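Ticket 388: Daily calorie total wrong after adding yogurt
Product: Cumudero food diary
Opened by: Brenda Benítez
Assigned to: Skye Rutherford
Status: Closed

Brenda: I logged one cup of plain yogurt at breakfast and my total jumped by 960 calories. I deleted it and added it again. Same number. My oatmeal and eggs look fine.

Skye: Please open the yogurt entry and tell me what it says next to Serving. 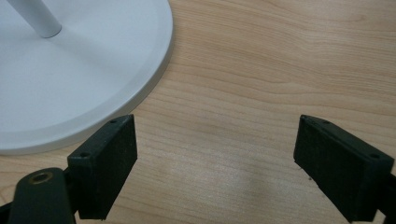

Brenda: It says 32 oz. I thought I had picked one cup.

Skye: Thanks. The entry is using the full tub as one serving. Tap Serving, choose Cup, then Save. Pull down on the diary page to refresh the total.

Brenda: Changed it. The total didn't move until I logged out and back in. Now the yogurt shows 246, but lunch still has the old goal left over.

Skye: The goal is stored per meal. Go to Settings, Daily Goal, Recalculate. I also sent the tub entry to Chutima Meesuk so the default serving can be changed to one cup.

Brenda: Lunch and dinner are both right now. You can close this.

Closed by Skye Rutherford. Food entry fix moved to Chutima's list.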